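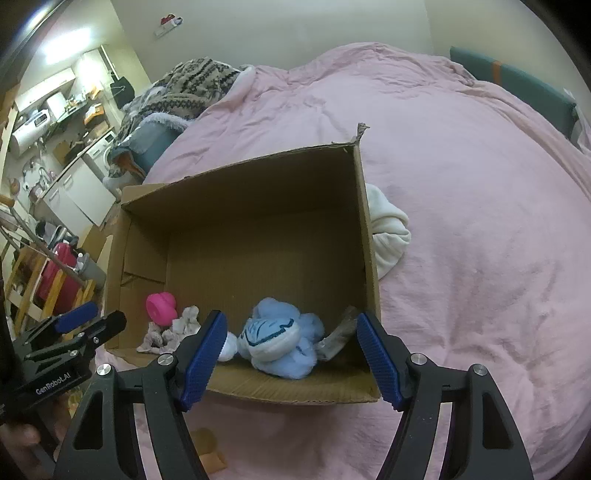

*Hand-held grippers at a cardboard box with a blue plush toy in it, on a bed.*

**Demonstration gathering** is how a lot of robots now get their schooling. A person does a chore many times over, the tool in their hand records each go, and a learning program works out how to copy the moves. I've been keeping this article going since I caught the bug myself, so forgive the "I" all over the place!

The basic unit is the *episode*: one try at one task, start to finish. Picking up a toy is an episode. So is putting it in a box. Agnes Granström, who wrote the guide I learned from (it's called Tinville, after her first set), likes 325 episodes per task before any training starts. I've gotten by with fewer on easy stuff, but soft things like cloth and plush eat up examples fast, and I once threw out a whole evening's worth where I kept grabbing from the same side.

Homes are great places to work. The light is uneven, the bedding wrinkles, and things never land in the same spot twice (a program that has only seen a clean lab bench tends to fall apart there).

## Sets I've used

- **Tinville**: 917 episodes, mostly toys and small laundry
- **Batard**: over 1,000 episodes, all kitchen, rather messy labels
- **Fivau**: two-handed tasks only, split into 4 groups

Fontana isn't a set, it's the sorting tool I run on all of them. It flags episodes where the tracking jumps, and I check those by hand.
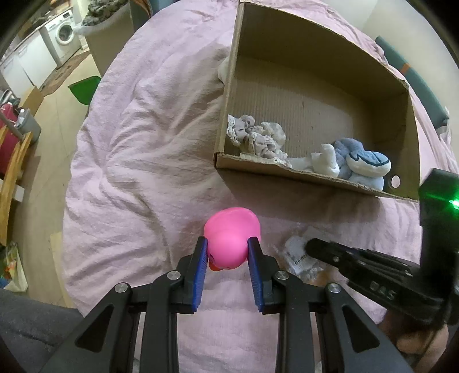

**Should failed tries be kept?**
Keep them, but label them as failures. Many training methods use only the good ones, and a few learn a lot from a missed grab followed by a second attempt.

The labeling section still needs work, and I'd like to add more on two-handed timing when I get to it in September.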